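About Plusuro

Plusuro is a small firm that looks after shared kitchens and break rooms for other businesses. We clean them, stock them, fix what can be fixed and arrange replacements for what can't. Most of our customers are offices, but we also work for two colleges, a print works and a veterinary practice.

The firm was started by Romana Hrnčiar and Bogdan Tudose, who had both worked for a larger cleaning contractor. Kitchens were always the part of the contract that caused complaints. The cleaners were given a few minutes for them at the end of a shift, nobody was responsible for the fridge, and the descaler was kept in a locked cupboard on another floor. Romana and Bogdan thought a firm could make a living doing that one job. Their first customer was a joinery in Rullport, which is still with us.

We now look after kitchens at 100 sites. Each site has a named person who visits on the same days every week, so you should know who is in your building. Our people are employed directly and paid for travel between sites. We do not use agency staff, apart from cover for long illness, and we tell you first if that is going to happen.

A standard visit covers worktops, sinks, taps, tables, bins, floors, the outside and inside of appliances, and the fridge. Anything in the fridge without a name and date is thrown out on the last visit of the week. Some customers ask us to be less strict about this and we are happy to agree a different rule, as long as it is written on the door. Microwaves are wiped at every visit, and we check the door seal and turntable once a month.
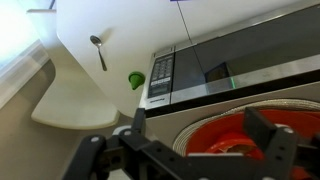

Stainless steel microwave with a dark glass door.

Repairs are run by Pankaj Garg from our workshop at Unit 2, Malý Yard. He deals with kettles, toasters, dishwashers, hot water taps and coffee machines. If an appliance is under guarantee we handle the claim with the maker. If it is cheaper to buy new, we will say so and give you a price before ordering anything. Old appliances go for recycling and you get the paperwork.

Supplies come from our own store. Tea, coffee, sugar, washing-up liquid, paper towels and dishwasher salt are delivered with the visit, and you pay for what is left with you. Milk is separate — we can add it to your order, but many customers prefer to keep their own dairy.

Radoslava Kolář runs the office and is usually the person who answers the phone. She sets up new contracts, which start with a free visit and a written quote. Our contracts run month to month. Prices are reviewed every April.

If something has been missed, ring or leave a note on the clipboard by the sink. We will come back the next working day.

Page last updated 2025-09-11

Comments

Svatopluk Mikuš
Do you take on sites outside Rullport? We are a small office, one kitchen and a tea point upstairs.

Radoslava (Plusuro)
Yes, within reason. Please send the address through the contact form and I will check which round it would fall on.

M. T.
Our dishwasher was leaving grit on everything for months. Pankaj found a bit of label stuck in the spray arm. Fine ever since.

deskbythewindow
Could the fridge rule not apply to mustard please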